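Cable slack and end-of-shift checks on a two-arm bench cell

Posted in Workshop & Automation > Safe practice
Tags: grippers, cable routing, tabletop arms, checklists

cledbridge_lab
We run a small bench cell with two arms that share one table, each with a two-finger gripper. I've been asked to write the rules for whoever uses it after me and I'm stuck on a few points. The fingers can meet over the middle of the table, so both arms work in the same space. At the moment our written rule is just "be careful in the shared zone," and I don't think that's good enough.

What I'd like to know is how much cable slack people leave at the wrist, whether you set a minimum gap between the grippers in software or leave it to the operator, and what you check before you walk away for the night. We do almost 93 cycles in a session, if that matters. Users are mostly students on short placements. No fence, but there's a stop button on each side of the bench.

Mavromatis
Set it in software. Operators get tired and students don't know what they don't know.

Ours is 25 mm between any two parts of the grippers during free moves. If a job needs them closer, for a handover say, that's a separate program run at reduced speed and someone has to sign for it. Check what your controller allows. Some of the cheaper ones only watch the tool point and ignore the fingers and housing, so you have to draw the keep-out shape yourself.

pestovach_fitter
Agree with the post before mine on the gap. You should also have a proper risk assessment on file before students go near it. "Collaborative" on the brochure doesn't cover the whole cell, it covers the arm. The fingers and whatever they're holding have to be assessed too.

On cables, I've rewired three of these. Leave enough for the full wrist rotation plus a bit, and fix it at both ends so the connector never takes the load. Too tight and it fatigues at the plug. Too loose and you get a loop standing out to the side, which the other arm can catch.

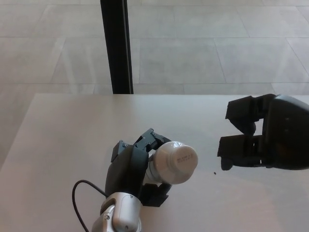
Run each joint to its limit by hand at low speed with a second person watching the cable, and do it again after anyone changes a finger or moves a clamp. Ours goes in the logbook with initials. We use the Cureck sheets but any bound book will do.

End of shift we do three things: park both arms at home, wipe the table down, and check the finger screws with the proper driver. Don't skip the wipe. Crumbs and swarf end up under the parts and your heights go out. Then power off at the isolator, because the stop button isn't an isolator.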